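Stellenanzeigen mit "junges Team" und Altersfilter bei Online-Werbung

Forum > Arbeitsrecht > Bewerbung und Einstellung

kranich_57
Hallo zusammen,
ich bin 57, gelernter Lagerlogistiker und seit dem Frühjahr auf der Suche. Bei Hanik lief im Oktober eine Anzeige für die Frühschicht, die mein Neffe (24) ständig in seiner Timeline hatte. Ich habe sie nie gesehen, obwohl wir im selben Ort wohnen. Auf der Karriereseite stand die Stelle gar nicht. Ist das schon Diskriminierung nach dem AGG?

Erkura
Schwierig. Verboten ist eine Ausschreibung, die wegen des Alters benachteiligt. Ob das auch für die Auswahl der Zielgruppe bei der Werbung gilt, ist meines Wissens nicht abschließend geklärt. Hast du dich beworben?

kranich_57
Ja, über den Link vom Neffen. Nach 2 Tagen kam die Absage, ohne Begründung.

G. Lecomte
Dann notier dir das Datum, an dem die Absage bei dir ankam. Für Ansprüche nach § 15 AGG hast du zwei Monate, schriftlich oder in Textform. Die meisten verpassen das.
Gruß, Gilles Lecomte

Leblanc
Sehe ich anders als die Vorredner. Ein Betrieb darf werben, wo er will. Wer eine Anzeige in der Schülerzeitung schaltet, erreicht auch keine Rentner. Bei uns kostet so eine Kampagne 3000 Euro, da schaut man eben, wer klickt.

Erkura
Der Vergleich hinkt. Die Zeitung kann jeder kaufen. Wenn im Werbekonto eine Altersgrenze eingestellt ist, sieht der Rest die Stelle nicht, und sonst war sie ja nirgends ausgeschrieben.

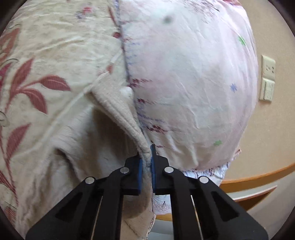 Greifer mit blauen Backen an cremefarbenem Frottee

cudard
Neffe soll mal auf "Warum sehe ich diese Werbung?" klicken und einen Screenshot machen. Manchmal steht da die Altersspanne drin. Bei mir stand mal 18 bis 25.

kranich_57
Hat er gemacht, da steht nur der Wohnort und "Interesse an Logistik". Vom Alter kein Wort.

Leblanc
Eben. Damit kommst du vor keinem Gericht durch.

G. Lecomte
Beweisen musst du nur Indizien, danach ist der Arbeitgeber dran (§ 22). Der Screenshot allein reicht aber vermutlich nicht. Stand im Anzeigentext etwas von "jung" oder "Berufsanfänger"?

kranich_57
"Verstärkung für unser junges Team". Den Text habe ich gespeichert.

G. Lecomte
Damit würde ich zur Beratung gehen, Gewerkschaft oder Fachanwalt. Die Formulierung war schon öfter Thema vor Gericht, mit unterschiedlichem Ausgang.

kranich_57
Danke, Termin bei der Gewerkschaft mache ich morgen aus.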